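The Kevik Comes Apart

Sep 10, 2025
by the household's only repair department

The coffee grinder stopped grinding in March. It still hummed, so for the first month I treated it as a grinder that was resting. You could hold the button and it would make a noise like a man agreeing with you on the phone, and no coffee would come out. I bought pre-ground and told myself I couldn't taste the difference.

It's a Kevik, the hand-me-down kind with the heavy base, and it has outlived two kitchens and one set of countertops. A new one costs more than I paid for my first car's transmission. The parts kit from Trastport was 49 dollars with shipping, and came in a padded envelope with a sheet of instructions translated by someone in a hurry. Step four reads "remove the happy ring." I have looked for the happy ring. I may have removed it by accident.

Anyway, I finally cleared the table and got going. A few notes for whoever owns one of these and is thinking about it.

The base screws are under the rubber feet. I found this out after prying at a seam for most of an evening with a butter knife, which now has a bend in it and lives at the back of the drawer. The feet peel right off. Getting them to stick again is another matter, and mine are currently held on by optimism and contact cement.

Under the base there's a plate of old coffee, by which I mean a layer of grounds and oil pressed so hard it had taken on the shape of the housing. I got it out in one piece and was proud enough to show it to people. They were polite. If you do this, put newspaper down first, then more newspaper.

Past that you reach the gearing, and this is where I slowed down. The motor is fine on these, according to a forum thread with 917 replies, most of which are two men arguing over grease. What goes is the little gear train between the motor and the burrs. Small teeth wear down, start skipping, and you get the agreeable hum. I read the whole thread. I couldn't tell you who won, but I bought the grease the ruder one liked.

My big improvement on past repairs was a mat. I used to work straight on the table, and anything round would set off for the floor the second I reached for a screwdriver. There is a spring from a Paju toaster somewhere under my radiator that I expect to meet again when we move. The mat is black, so bright metal shows up on it, and it has collected enough smudges that I no longer worry about adding one. Everything small goes on it and stays there until it has a home. I also quit using a cereal bowl to hold parts, after a morning I don't want to discuss.

The other rule I've adopted is to stop for the night before I'm tired. I broke it, obviously. At eleven I was holding a gear up to the lamp and trying to decide if a tooth was worn or just shaped like that. The instruction sheet has a drawing, and the drawing has what looks like a potato with spikes.

By then it had come down to the pieces I'd been putting off: the white plate with its three upright pins, and three little metal gears to go with it, no two of which have quite the same teeth.

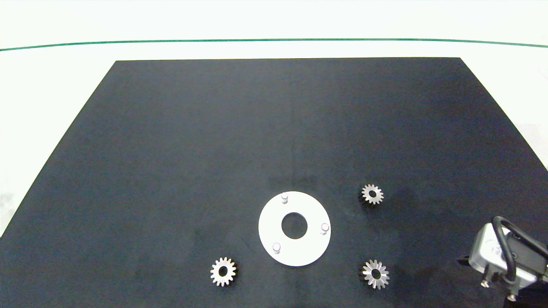
How much grease do the gears need?

A thin film on the teeth and a small dab on each pin, no more. Extra grease gets flung around the housing, picks up coffee dust, and turns into the stuff you just spent an evening scraping out.

I laid out the order on paper before putting anything back, with arrows. I recommend the arrows. I also recommend writing which side is up, a detail I left off, so that my first attempt went together beautifully and would not turn at all. Second attempt, it turned. Third attempt was only because I'd left a washer on the counter.

It grinds now. It's louder than it was, and there's a new note in the hum, slightly higher, like it has an opinion. The coffee tastes the same as the pre-ground did, which I am keeping from the rest of the house.

Next up is the Flundance fan in the hallway, which clicks.

Contact | © 2025, all grumbling reserved | Back to top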